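The cable did it

I keep a list of things I have blamed for failed picks. In order of appearance it goes: the lighting, the calibration, the network, the lighting again, the new gripper tips, the old gripper tips, and Gomurent, the grasp planner we run, whose developers have been more patient with my bug reports than I deserve.

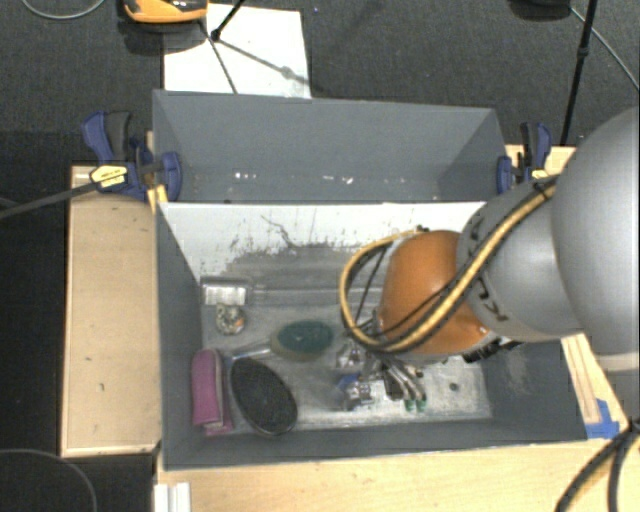
The cable was never on the list. It had been on the arm since the day the arm was installed, it was yellow, and I had stopped seeing it in the way you stop seeing your own nose.

Some background for anyone who wandered in from the sourdough posts. The project is called Saren and the job is dull to explain. The arm reaches into a bin, picks up an object, puts it in the other bin, and when it runs out of objects it moves them all back. A run is 200 picks. A good run has a handful of misses, and most of those are shiny things, because the depth camera looks at a shiny thing and sees a hole, or a wall, or God.

What I had was a bad run that came and went. Everything would be fine for an hour and then the arm would stop dead over the bin with a protective stop, which is the controller's way of saying it felt a force it didn't expect and would like an adult. I'd clear it, it would carry on, and then it would do it again 20 picks later. Or not until Friday.

The log said the contact was at the wrist. So I looked for something the wrist could be hitting. I checked the bin walls in the collision model against the bin walls in the room and found them out by 4 millimeters, and was so pleased about this that I went home early. The next morning it stopped twice before I had my coat off.

Then I lowered the approach speed, which made the whole thing slower and the stops gentler, and did nothing else. I raised the force threshold too. I am putting that in writing so I can be embarrassed by it properly. If a machine tells you it is feeling something you can't explain, turning down its hearing is a poor first move, and I knew that, and I did it at six in the evening because I wanted a number for the weekly report. It ran beautifully for half a shift. Then it pulled the gripper connector halfway out of its socket.

That was the useful failure. With the connector hanging there I finally looked at what was attached to it.

The bundle has slack in it so the wrist can turn. The slack makes a loop, and the loop has to go somewhere. On most picks it swings out to the side and minds its own business. But when Gomurent picks a grasp that needs the last joint turned most of the way round, and the object is down low near a wall, the loop gets between the arm and the rim of the bin. It catches and the arm keeps going. The force sensor feels a tug, which from its point of view is the same as being punched.

None of this exists in the model, you understand. In the simulator the arm is a lovely bare thing with no cables at all, like a catalog photo. I had spent the best part of two weeks comparing real behavior to a robot that doesn't need electricity.

The fix came in stages. The first was a cable tie, which moved the problem up the arm. The second was two cable ties, which left so little slack that the wrist ran out of cable before it ran out of joint. I caught that one by hand-guiding it slowly before turning anything loose, a habit I had acquired very recently. What stuck was a mix: the tie went higher, the loop got shorter, and I put a limit on the last joint so it can't wind itself up. We lose some grasps that way. The planner sulks a bit over objects in corners and picks something else first.

I also put the force threshold back where it was. Then I added a fat invisible blob to the collision model where the loop usually hangs — it looks like the arm has the mumps — and the planner now gives that side of the wrist more room.

Birden, who made the sleeve the bundle ought to be in, have quoted me 5 weeks. Oltmanns have one on the shelf in the wrong diameter. I have measured the wrong diameter three times in case it improves.

Since the change I've had one protective stop. The log said wrist. I walked over, looked at the cable, looked at it from the other side, and apologized to it. The gripper had come down on the edge of the bin, which was my calibration, so that's back on the list.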